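**Ticket 204 – Brown tabletop, marks and crease after cleaning**
Product: Umell table covering, brown, matt
Status: open
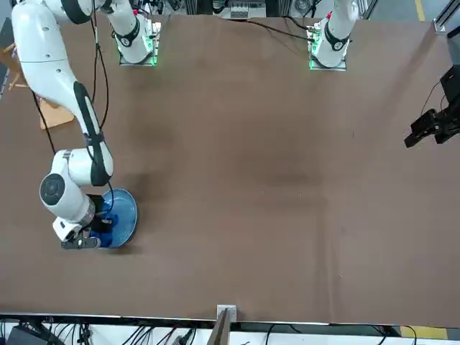
I write again because the first answer from Likmont support did not solve my problem. I have cleaned the top two times as it was advised and the darker patches are still there. They are uneven, and there are also a few very small specks which I can feel with the finger.

The second thing is the crease. It is faint and it runs down to the near edge, to the right of the middle. The delivery note says the covering was rolled for transport, so I think it comes from there, but I am not sure.

What I tried until now:

1. Dry microfibre cloth. No change.
2. Warm water with a little washing-up liquid, then wiped with a clean cloth and left for 20 minutes. When it was dry the patches looked the same.
3. Paststead surface cleaner, only on a small place near the corner. It became a bit shiny there, so I stopped.
4. For the crease: a flat board with books on it, left overnight. In the morning it was better, but by the afternoon it was back.

I did not use an iron or a hair dryer – the leaflet forbids heat and I do not want to lose the guarantee.

**Reply from Likmont support, 10:20**
Thank you for the clear list. Please do not use the Paststead cleaner again on a matt finish. Could you tell us the batch number and whether you can feel the crease with your hand?

**My answer, 14:05**
The batch is 116, printed on the label under the short side. I can feel the crease only very lightly, more with the nail than with the palm. My order also had a smaller piece from batch 97, and that one has no patches at all, although I clean it with the same cloth.

If you send a replacement, please ask Quintero to deliver it flat and not rolled. Until then I will use only water on it.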